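Chapter 4
Surfaces: what a kitchen is made of

I learned to cook on a table that wobbled. My grandmother kept a folded bus ticket under one leg, and whenever she rolled out pastry the ticket worked its way loose and the whole lot slid gently towards the window. I mention it because the first three chapters of this book were all about heat and water, the glamorous end of kitchen design, and now we come to the bit that most students want to skip. Please don't skip it! You'll spend far more of your working life arguing with clients about worktops than you ever will about ovens.

When I started out at Skidwood, a small fitting firm with a very cold showroom, my first job was answering complaint letters. I read 733 of them in one winter. Hardly any were about cupboards or taps. They were about rings left by a glass of lemon juice, scorch marks, chips beside the sink, and joints that had opened up just enough to hold crumbs. I still have a few of those letters (with the names inked out) and we'll be using them in the exercises.

So let's start with a plain question. What do we ask a surface to do? We cut on it, or on something laid over it. We put down things straight from the hob when we're in a hurry. We spill vinegar and red wine, and then we go and answer the door. And after all that we'd like it to look the way it did on the day we paid for it.

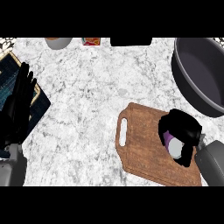

Words by Wiesława Głowacki
Exercises and tables by Fasil Wubshet

Marble with a wooden board on top is a pairing you'll meet again and again, and it's a good one to think about early on. Marble is mostly calcite, and calcite reacts with acid, so a squeezed lemon can dull a polished patch in minutes. People call that a stain, but it's a change in the stone itself, and no amount of scrubbing will lift it. Wood behaves quite differently. It takes the knife kindly, it moves with the damp, and when it gets tatty you can sand it back and oil it. Stone is also hard enough to ruin a good edge, so the board is looking after the knife as well as the worktop.

I had a client in Jeltus who refused to hear any of this. She wanted pale stone from wall to wall and she wanted to chop straight onto it, like her father had. I quoted her 2948 for the slab, fitted, and begged her to spend a little more on a decent board. She rang the following July to ask who could sharpen her knives. I gave her the number for Nowicki, the ironmonger on the corner, and she came home with a board as well.

We'll take the materials in turn, beginning with stone, then timber, then the manufactured sheets such as the Tridero range, which I fitted for years and have mixed feelings over. Fasil's table at the end of the chapter sets them side by side for heat, acid, weight and repair. Have it open while you read, and pencil in your own guesses before you look at his figures.

4.1 Stone

Before we get to types of stone, go and find a piece. A doorstep will do, or a windowsill. Run your thumbnail across it and write down what you feel.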